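Robot Manipulation in Simulation
Handout 6: Doors, handles and other people's kitchens
Tutor: Thitima Phetsri. Lab help: Lertchai Limsakul

By now everyone should have the two-armed robot loading in the kitchen world without it falling through the floor. If yours still falls through the floor, see Lertchai before you see me.

The job for this handout is to open one cabinet door. People find this insulting until they try it. Picking up a bottle is forgiving, as the bottle goes wherever you take it. A door has its own opinion about where it is going, and the hinge always wins. Pull in a straight line and the gripper slides off the handle, or the simulator loses its temper and flings the door across the room.

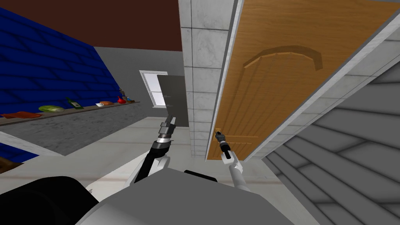 So your path has to be an arc. Work out the hinge axis first, then the distance from hinge to handle, then let the wrist turn as the door turns. Most groups last year did the first two and forgot the wrist.

Some notes on gripping:

Approach with the fingers open and square to the handle. Close slowly. If you set the grip force to maximum "to be safe", the handle and the fingers will try to occupy the same space, and physics will settle the matter for you.

Use one arm for the door. The other arm still needs a sensible pose, well away from the swing of the door. Leaving it at zero is not a pose, it is a hope.

The cabinet handles are small. Check your target in the robot's own view as well as the overhead one – a tiny error from above can be a complete miss up close.

What to hand in

Your script, a log of 84 trials with the random seed left on, and two pages on your failures. Sort the failures by cause. "It didn't work" is not a cause. Work in pairs; Anong Saithong has the list if you don't have a partner.

Deadline: Friday, October 24, 2025, before the lab closes.

Drawers are in November. They move in a straight line, so you may look forward to that.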